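Filed under: Community & Culture > Event Safety

Costume Evening, Prulthorpe Hall - inspection before opening
Checked by Gaurav Shukla, 20 December 2022

1. Entrance and exits
Both side doors open fully from inside. OK.
Comment: the clothes rail from Vinier was standing in front of the left door. I moved it to the cloakroom, please leave it there.

2. Stage and walkway
Carpet tape is lifting in 3 places. To repair before the dancers rehearse.
Comment: long skirts catch very easily on it - last March we had one fall.

3. Supper plates and serving table
Plates checked for chips, passed. Hot dishes stay behind the counter.

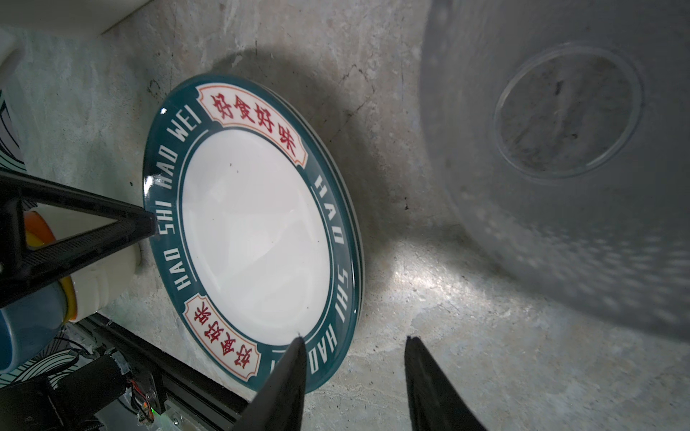

4. Lights and cables
Lamp no. 711 has a loose plug. Not to be used until Bhardwaj has looked at it.
Cable covers are missing at the sound desk.

5. Costumes on display
Stands are steady. The embroidered coats are on loan from Stondudon, so no candles within 12 metres.
Comment: I asked for a rope barrier and am still waiting for the answer.

6. First aid
Kit is complete, but the ice packs are old. Replace.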